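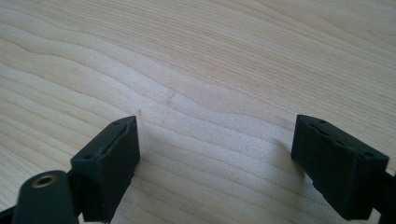

1. Introduction

This report describes the planning, shooting and first edit of Hekstead, a short drama made as the final-year group project in Moving Image Production. The finished film runs for 15 minutes. It follows a ferry clerk who returns to her home village to close her late father's ticket office, and takes place over a single afternoon.

The group had four members. Femke Willems directed and wrote the screenplay, Ilango Rajan was responsible for camera and lighting, Brenda Daza produced, and Sem Van Beek recorded sound and carried out the edit. The project was supervised by Åsmund Nyberg.

2. Pre-production

The first draft of the screenplay contained eleven speaking parts and three night exteriors. At the February review the supervisor advised that the night work could not be lit safely with the equipment available from the college store. The exteriors were rewritten for late afternoon and the cast was reduced to five. One scene, the quarrel on the slipway, was lost entirely. The director remains of the opinion that the second half is weaker without it.

The production budget was set at 2,000 euros. Final spending came to 2,192 euros. The overspend was the result of a second day's van hire and was divided equally between the group members.

3. Production

Shooting took place over six days. The ticket office interior was built in Studio B, and all other scenes were recorded on location in Natwood. The schedule listed 42 set-ups. Of these, 38 were completed, and the remaining four were dropped on the fifth day when rain stopped work before noon.

Sound on location caused the greatest difficulty. Traffic on the quay road could be heard beneath most of the dialogue in scene four, and two radio microphones failed on the same morning. The lines were recorded again in the studio a week later — a solution which is noticeable in the finished film, particularly in the wider shots.

The part of the brother was recast two days before shooting began. Rehearsal time for the replacement was limited to one evening, and the director simplified the blocking of the kitchen scene accordingly.

4. Post-production

The first assembly ran to 24 minutes. Two further versions were prepared before the picture was locked. The opening bus journey was shortened on the supervisor's advice, and the closing shot was moved forward so that the film now ends on the locked shutter. Colour correction was completed by Ilango Rajan. The mix was delivered in stereo only.

Report submitted 18 Sep 2019.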